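Studio audience wanted: come and be part of Steiner

Steiner is back for a second series, and we'd love you to be in the room for it! If you've ever shouted at the telly because the wrong couple went home, this is your chance to do it in person (well, to clap loudly, anyway).

For anyone who missed the first run: eight pairs of ex-housemates move back in together for a month, and each week one pair has to leave. The house parts are filmed ahead of time. The live part is the Tuesday night show, when the pairs face each other on the sofas and the studio audience gets a vote. Raquel Paiva is hosting again, and she really does come over and talk to people in the seats, so don't be surprised if a microphone arrives under your nose.

Who we're looking for

We have 90 seats per show and we want a proper mix of people. Students, grandparents, night-shift workers, people who watch everything and people who've never seen a minute of it. You need to be 18 or over and happy to appear on camera. Groups of up to six can sit together if you apply on one form.

We're also after 30 people for the front two rows, who'll be asked for their opinions during the show. Tick the box on the form if you fancy it. You don't need any telly experience, but you do need to be able to disagree with someone politely while it's going out live.

When and where

Recordings start in September at the Wodach studios in Dridau. Doors open at 5.30pm, you'll be seated by 6.45pm and we finish at 9.15pm. The 53 bus stops right outside and runs until after midnight. Parking is tight – please share a car if you can.

What you'll get

Tickets are free. There's tea, coffee and a sandwich before the show, and front-row guests have their bus or train fare paid back. We can't pay for hotels, sorry.

On the night

Please bring photo ID. Plain, bright colours look lovely under the lights, but leave thin stripes and big logos at home. Phones are handed in at the desk and given back on your way out. The studio gets chilly, so a cardigan is a good idea. There's step-free access to all front-row seats, and a signer can be booked if you tell us two weeks ahead.

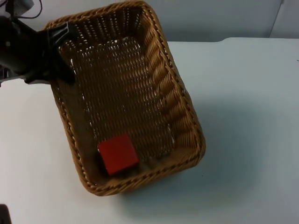

How to apply

Fill in the short form on the Cinutance website, under Audiences, and quote reference 471. Tell us which weeks you can manage and, in a line or two, which television moment you still haven't got over. We read every single one and they're a joy.

Florêncio Salgado and the audience team will email you either way. If you can't make it after all, let us know as soon as you can and we'll offer your seat to the next person on the list.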